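Ticket: Simulated demos rejected on export, wrist and side views out of step
Project: Clusham pick set
Queue: Data collection
Opened by: Vsevolod Panasiuk
Assigned to: Eduardo Patrício
Opened: September 12, 2022
Priority: Normal
Status: Closed, fixed

Problem as reported

Demos recorded in the sofa room finish normally but do not get through the export check. The check stops with "stream length mismatch" and drops the whole demo. The other rooms on the same build export fine. Out of a batch of 900 demos, the ones from the sofa room are all missing from the output folder. The log gives no other error, and the operator sees nothing wrong at the time of recording.

Setup

Simulator build: Bembridge, current branch
Arm: Franka, standard gripper
Views saved: wrist and side
Recording machine: Kikcombe
Task family: pick a named object from the sofa seat

Eduardo Patrício, first reply

I can reproduce it. I ran 12 short demos on Kikcombe and every one failed the check. In each of them the wrist stream is longer than the side stream by 7 frames. The joint log matches the wrist stream, so I think the side view is the one losing frames. Can you attach stills from both views? I want to be sure the right scene file is being loaded and that the blue board is the target you expect.

Vsevolod Panasiuk

Attached. Scene file is the right one. The target is the blue board. 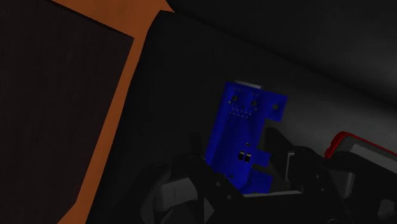
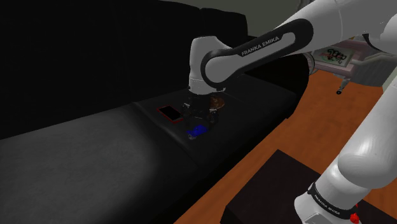
Do the rejected demos have to be recorded again?
The ones that still have their raw folder can be exported again after the fix, with the end of the wrist stream and joint log trimmed to match. Anything whose raw folder was cleared has to be redone.

Eduardo Patrício

Thanks, that rules out the scene file. Things I tried after that, in order:

1. Turned off the light randomizer. No change.
2. Swapped the board for a plain cube. No change, so the object mesh is not the cause.
3. Removed the side view and saved the wrist view alone. Export passes.
4. Put the side view back at half size. Export passes.
5. Side view at full size again. Export fails, same gap as before.

Steps 3 to 5 point at the writer. The side view in this room takes longer to render than in the others, and the writer thread is closed on a fixed timer when the operator presses "end demo". Whatever is still waiting in the side queue at that point is thrown away. The wrist view renders faster and its queue is already empty.

I checked this by printing the queue size at shutdown. The wrist queue was at 0 each time. The side queue was at 7 each time, the same as the gap.

Vsevolod Panasiuk

Makes sense. So the lost frames are always at the end? I was worried they were spread through the demo, which would make the action labels wrong for the side view.

Eduardo Patrício

Always at the end. I compared timestamps for every frame in the test demos and they line up until the stream stops. The labels are good up to that point. The part we lose is after the release command, when the arm is going back to its rest pose, so the pick itself is complete in all of the ones I checked.

Fix

The writer now waits for both queues to be empty before it closes. I kept the timer as a backup with a limit of 2 seconds, and if it runs out the demo is marked "incomplete" in the log. Before this it was dropped without saying anything to the operator, and I would call that a bug of its own — I opened a separate ticket for the message text under Yurchenko, where the operator screen lives.

Steps to apply on a recording machine:

Stop the recorder.
Pull the current Bembridge branch.
Delete the old writer settings file. A new one is made at first start.
Start the recorder and run one test demo in the sofa room.
Check that both streams show the same frame count in the log.

Vsevolod Panasiuk

Applied on Kikcombe. Ran the test demo, counts match, export passes. Re-exported the rejected demos that still had raw folders and those pass too. The rest are back on the recording list.

One side effect: there is a short pause after "end demo" before the next one can be started. Operators should wait for the green status line.

Eduardo Patrício

Expected, that is the queue emptying. I added a line to the operator notes. Closing.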